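Biltamar two-armed housekeeping robot — product page and demo bookings

Supplied and supported by Pudau
Category: service robots, hospitality and care
Availability: demonstration by booking, purchase or lease on application

I wrote this page after sitting in on one of our own demo mornings in January, so it's a bit longer than the usual spec sheet. I normally look after the website and the spare parts orders (if you've ever rung up for a wrist cable, you've probably talked to me) and I'd only ever seen the Biltamar in its crate. If you're thinking of coming along, I hope this gives you a fair idea of what you'll get.

What it's for

The Biltamar is a two-armed robot for jobs around a furnished room. Beds are the big one, and that's what most people come to see. We aim it at motels, small hotels and care homes, places where somebody's back is sore by lunchtime and the sheets still have to be done. It's sold with both arms and hands fitted, a charger, the room setup software and a start-up visit from our technician.

How the demo runs

You come to our rooms at Plemberg, which are done up like places people would stay in. No stage, no roped-off area, no music! We keep each group to a maximum of eight, and there are three sessions, all in the morning. Mine started at 9:30 with a quick safety talk and a look at the stop button, and then we went straight in.

I'd been told to expect it to be slow, and it is. You get used to that sooner than you'd think — after a while I'd stopped looking at the clock and was watching the fingers. Bedding is rotten stuff for a robot. A box is the same shape every time you go to pick it up, but a doona is a different shape every time anyone breathes near it. I've been fighting fitted sheets my whole adult life, so I have some sympathy.
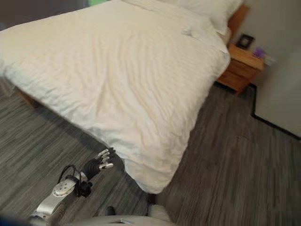 White bedding, and a robot hand close by.
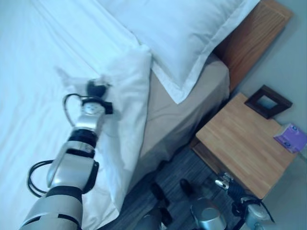 Sveva Fabbri: I went to a morning session for our motel and I'd tell anyone to bring their head housekeeper. Mine asked far better questions than I did, mostly to do with what happens when a guest leaves a phone in the sheets. I wasn't sold on the speed and I told them so. I'd want to see it in one of our narrow rooms before I signed anything, but they were happy to talk about that.

We do offer on-site trials, so Sveva's point about narrow rooms is a good one to raise when you book. Measure the gap between the bed and the wall on both sides and send us the smaller number. Photos of the room help too, even bad ones.

What's included with purchase

Robot with two arms and hands
Charger and lead
Room setup software
Start-up visit and staff training, 3 hours
Spare cable set
Warranty, 3 years on arms and joints (hands are covered separately, please ask)

Options

Carry case for hands, by D'Amico. It's a lovely case, and heavier than it looks, so get the one with wheels if you're moving between buildings.
Extra training session
Extended hand cover

Colours

Silver with black joints. I get asked for white quite a lot. Sorry, no.

Before you come

Wear flat shoes, as there's a fair bit of standing. Long scarves and lanyards come off at the door. You're welcome to film, and to ask for a job to be done again if you missed it — people do, and the operator doesn't mind one bit. If you'd like to try your own linen, bring a clean set in queen size and hand it over when you sign in. We had a very thick quilted cover brought along at my session and it was easily the part everyone talked about over morning tea.

Parking is behind the building, off the lane. The front door sticks, so give it a good shove.

Prices and lease terms are sent out with your booking confirmation, or ask at the parts desk and I'll post you a copy.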